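Zweiarmige Vorführungen für weiche Objekte aufnehmen: so machen wir es bei Stelten

Wer zum ersten Mal mit zwei Armen und einem Wäschenetz arbeitet, unterschätzt gern, wie eigensinnig so ein Stück Stoff sein kann. Ich habe deshalb aufgeschrieben, wie wir unsere Daten für das Nachahmungslernen sammeln — mit allen kleinen Umwegen, die uns seit November begegnet sind.

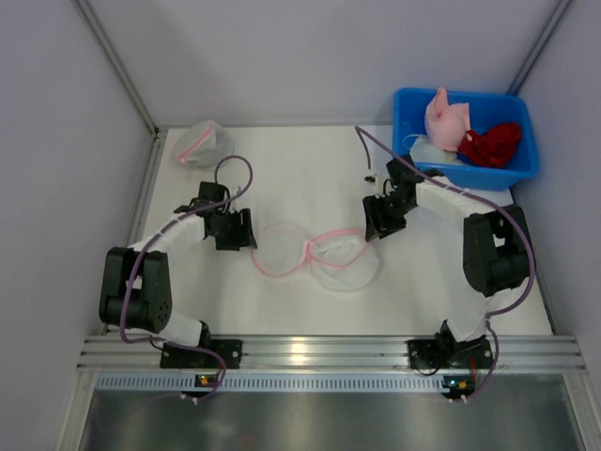
Bevor es losgeht

Nehmt euch bitte Zeit für den Aufbau, auch wenn es in den Fingern juckt! Beide Arme sitzen bei uns auf derselben Aluminiumschiene an der Vorderkante des Tisches, und die Kabel führen wir in einem großzügigen Bogen an den Armen entlang. Fahrt einmal jede Achse langsam durch ihren Bereich und schaut dabei auf die Kabel, nicht auf den Greifer. Janaína Furtado hat dafür ein kleines Skript geschrieben, das im Ordner »Sikard« liegt und die Nullstellung gleich mitprüft.

Schritt 1: Das Netz auslegen

Das Netz kommt flach in die Mitte, dorthin, wo beide Greifer gut hinreichen. Die Kleidungsstücke warten hinten rechts in der blauen Wanne. Legt das Netz bitte nicht jedes Mal gleich hin! Mal etwas gedreht, mal mit einer Falte, mal näher an der Schiene. Unser erstes Modell kannte nur eine einzige Lage und griff bei jeder anderen beherzt daneben.

Schritt 2: Vorführen und aufnehmen

Greifer öffnen, Aufnahme starten, dann erst bewegen. Der linke Arm hält den Rand, der rechte holt ein Teil aus der Wanne und bringt es zur Öffnung. Arbeitet ruhig und in einem Zug, kleine Korrekturen dürfen drinbleiben (die sind sogar Gold wert, weil das Modell daraus lernt, wie man sich nach einem schlechten Griff wieder fängt). Wenn der Stoff vom Tisch rutscht, brecht ab und markiert den Durchgang als Fehlversuch, gelöscht wird nichts.

Schritt 3: Durchsehen und trainieren

Von 1000 Durchgängen haben wir 106 aussortiert, meist wegen ruckartiger Bewegungen oder verrutschter Zeitstempel. Aparecida Lopes schaut die Grenzfälle noch einmal an, und ich gestehe, dass sie strenger ist als ich. Trainiert wird mit der Konfiguration »Nogueira«, und 19 Durchgänge mit ungewohnten Netzlagen halten wir für die Prüfung zurück.

Falls der Greifer beim Test kurz vor dem Stoff stehen bleibt, seht zuerst nach der Tischhöhe in der Kalibrierdatei. Bei uns war sie nach einem Umbau schlicht veraltet, und wir haben einen ganzen Nachmittag am Netzwerk herumgeschraubt, bevor jemand auf die Idee kam, nachzumessen.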